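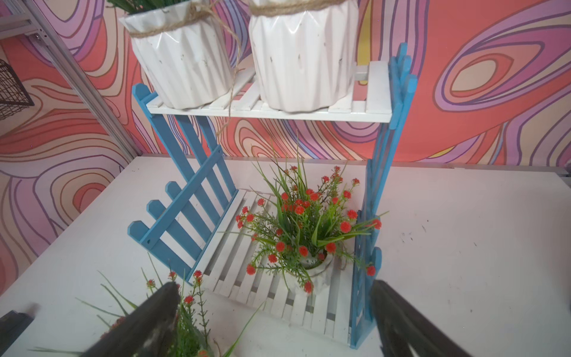
Page last changed: November, late evening

Search this blog Type and press enter

The plant stand has had its second coat and I'm calling it finished. The pickets are blue and the shelves are white, which was Auður's choice when I asked her to pick from the tins in the shed. I had wanted green. She pointed out that the plants would supply the green, even though ours are artificial.

I bought the stand bare from a man in Cirnodby who was clearing out his mother's porch. It has been with us since 2000 or thereabouts in his family's telling, but he also said it might be newer, so I won't swear to it. The wood was sound. One brace had worked loose and I put a longer screw in. I didn't fill the screw holes. I meant to, then I'd painted round them and it seemed daft to go back.

Painting slats is slow. You do the tops, wait, turn the whole thing over, do the undersides, and find a run down a picket that has already gone tacky. It took me 3 evenings, not counting the sanding. Next time I'd paint the slats before anything else and leave the sides until last.

The pots are white with folded sides and they collect dust in the creases. A dry paintbrush gets it out better than a cloth. The twine round the tops came off a ball of garden jute, and I'm no good at bows, so one has a bow and I gave up on doing them all the same.

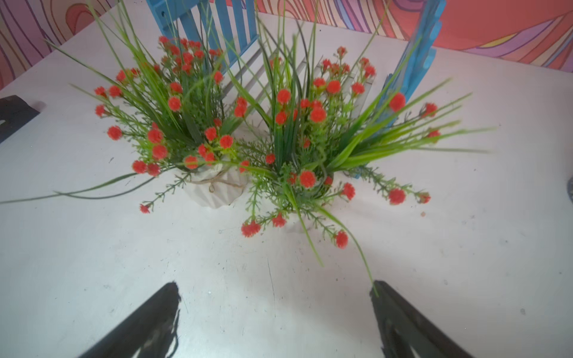
As for the flowers, I know some people don't like artificial ones. The hall at our end of Skelstead gets next to no daylight and I have killed two ferns and an ivy there. The red pom-pom sort keep their colour and only need the grass blades bending back into shape when they've been squashed in a box. Start from the middle and work outwards. The feathery bits shed a little, so do it on a table you can wipe.

Vesna asked whether the stand would do for outside. I wouldn't, with this paint. It's ordinary indoor stuff and I had just enough left over for touching up.

I still need felt pads for the feet.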